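Table tennis in Drorkcombe

Table tennis is the most widely played indoor sport in Drorkcombe, a river town in the Wamus valley. It has been organized there since the opening of the Pluvisance Hall, a former grain exchange whose long upper floor was let to sports clubs during the winter. The town league has 421 registered players in six divisions.

History

The first games in the town were played on dining tables in boarding houses near the rail yard. When the grain exchange closed, the town council bought the building and fitted the upper floor with lights and heating. A league of four teams began play the following December. Matches were held on weeknights, and results were posted in the window of the hall.

The league stopped play for two seasons after a flood damaged the ground floor and stairway. It returned with a women's division and, later, a junior division for players under 15. The junior division is now the largest of the six.

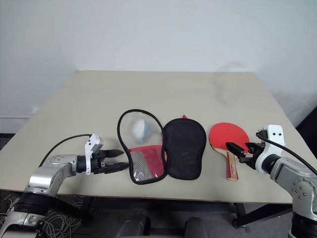
Equipment

League rules require each player to bring a paddle with one red side and one black side. The rubber must be free of tears, and team captains may inspect an opponent's paddle before a match. Most players carry their paddles in a case, which protects the rubber from dust and sunlight. Designs vary, and a case that opens flat into two halves may have a clear plastic window on one side with a striped mesh pocket below it. Balls are supplied by the home team. The league bought its tables from Tanasarn, a regional maker of school and gymnasium furniture, and replaces them when the surface no longer gives an even bounce.

Competition

The season runs from fall to spring. Each team fields three players, and a match consists of nine singles games and one doubles game. The top two teams in each division move up, and the bottom two move down.

The Wamus Open is held at the end of the season and accepts entries from outside the town. Its highest paid attendance for a final is 861, set after temporary seating was added along the north wall. The entry limit is 100 players. 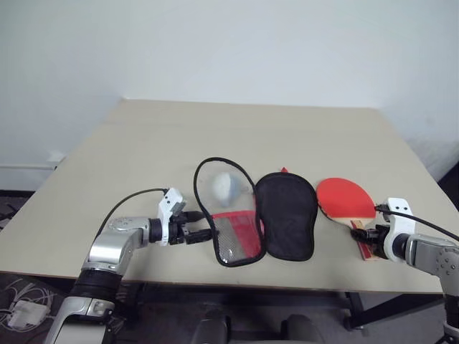 A table tennis paddle with a black padded case and a mesh paddle cover.

Venue

The upper floor of the Pluvisance Hall holds twelve tables in normal use and eight during the Open. The hall is also used for dances and a winter market.

See also

Sports in the Wamus valley
Pluvisance Hall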